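Cidport Community Workroom
Minutes of the Supplies and Spaces Meeting, August 2025

Chair: Lenuța Sârbu
Minutes of the June meeting were read and approved with one spelling fix (it's Skandley, with an e).

1. The sorting table

Lenuța opened with the writing supplies, and everyone was glad to get to it. The four colored bins are out on the butcher-block table, with pens and pencils between them and the little round plant at the back. 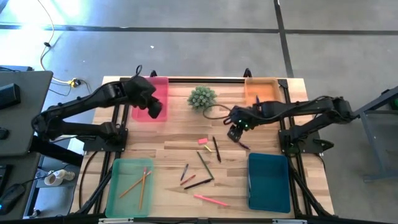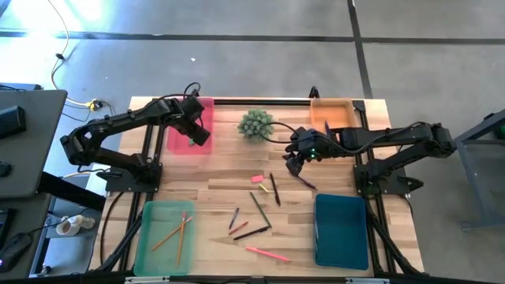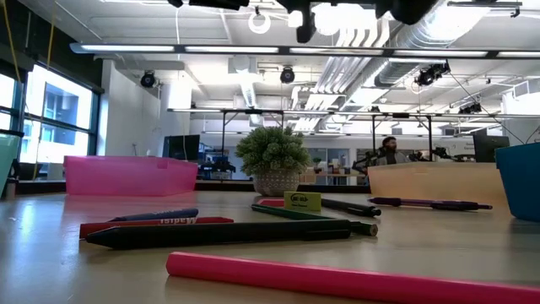 2. Which bin for what

Lively discussion! People love the bins and several want a set at home. The mint-green one already has orange pencils in it, so it was agreed that pencils go in mint green from now on, whatever their color. Pens go in orange, erasers and other small bits in pink. The teal bin stays free for anything that needs testing on scrap paper first.

A question came up about crayons. Pink for now, and we'll look at it again if the bin fills up. The idea of paper labels was turned down – the colors are cheerful and easy to remember, and labels peel.

The plant stays on the table. This passed quickly and with some applause.

3. Donation from Pîrvu

Wonderful news: Pîrvu has offered 300 pencils and 168 erasers for the fall drawing sessions. Lenuța will write to thank them and ask if delivery can be made to the side door. Sharpeners are still needed. We have two and one of them chews.

4. Drawing sessions

Urkesura would like to bring a group of 20 in the fall. Everybody was delighted, as the last visit was such fun and left us a whole wall of drawings. Paper should come out of the Skandley cabinet, bottom shelf first. Please close the cabinet doors all the way, they swing.

5. Storage room

The key code question was put off again. Box 1212 is still unclaimed and will be opened at the next meeting.

Actions
Lenuța – thank-you letter to Pîrvu, side door delivery
Lenuța – reply to Urkesura with possible dates
All – test pens on scrap paper, toss the dried-out ones
All – look at home for spare sharpeners

Next meeting: same room, same time. Cookies welcome.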